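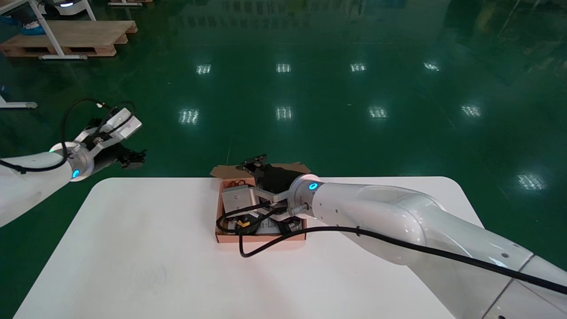
The Dukura pair at the packing table, right gripper down in a parts box.

I've been meaning to write up the Dukura for months, mainly so I can stop answering the same message from people at other sites. I run the kitting bench at a small warehouse in Jedville. We pack brackets, leads, fiddly plastic bits and a printed sheet into cardboard boxes, and then somebody else loads them up and they go away. That's the job. We've had the two-armed Dukura since December, on hire through Madigan, so it's had a fair go by now.

First thing, it's quieter than I expected! You hear the grippers open and close and a bit of a whirr when an arm swings round, and you can have a normal chat next to it. We used to have the radio on at the old bench and we still do. The arms are white and shiny and wipe clean with a damp cloth, which pleases me more than it should.

Now, what's it like at the work? Brackets, lovely. Anything stiff with a decent edge on it, it'll have all day long. Printed sheets are fine if the pile's square. Cables are another matter. Put a heap of black leads in a box and ask it to lift one and you may well get three, or it'll have a think, back off and try again from the other side. I've gone and made a cup of tea while it had that think (a small cup, but still). We now tie the leads in bundles before they get to the table and that sorted most of it, only of course tying bundles is a job, and the job is mine.

Box flaps are my other moan. Fold them right back before you start or it'll nudge one and stop. And the table wants to be kept clear, so no pens, no tape gun, no phone. I'm a messy worker and that was a harder habit to break than I'd like to admit.

The blue lights on the joints are a nice touch. I can tell from the far end of the floor which unit is awake, and that saves me a walk.

The screen that comes with it, Priltelano, is the weak part of the whole package. The menus are slow, the writing is tiny, and every time you change the kit list it asks you to confirm twice. In our best week the Dukura did 962 boxes and I only know that from my own tally, as the report page had logged me out again. Madigan say there's an update coming. They said that in February as well.

What people really want to know is whether anyone lost their job, so I'll tell you how it went here. There were 12 of us on the benches and there still are, but we're not doing the same things. Two went over to returns and like it. I do a lot more checking and setting up and a lot less reaching, and my shoulder is much happier for it. Sinéad Ó Gríofa, who sat across from me for years, misses the rhythm of packing and says watching a machine is more tiring than doing it yourself. I do get that. By four in the afternoon my eyes are done in, where it used to be my hands.

We also lost a bit of the natter. When you're both packing you talk, and when one of you is on the screen and the other's fetching bundles you don't so much. We asked for a shared break back in the middle of the shift and got it, so if your place is getting one of these, ask early. Ask for proper training time too. We had a morning, and it wanted two days.

Would I hand it back? No. For stiff parts in a shallow box it's very good, and I wouldn't want to go back to doing brackets by hand. If your kits are mostly cable, get Madigan to run a trial with your own leads on your own table before you sign anything, and take a look at that screen while they're there.

Four out of five. It'd be a bit more if the writing was bigger.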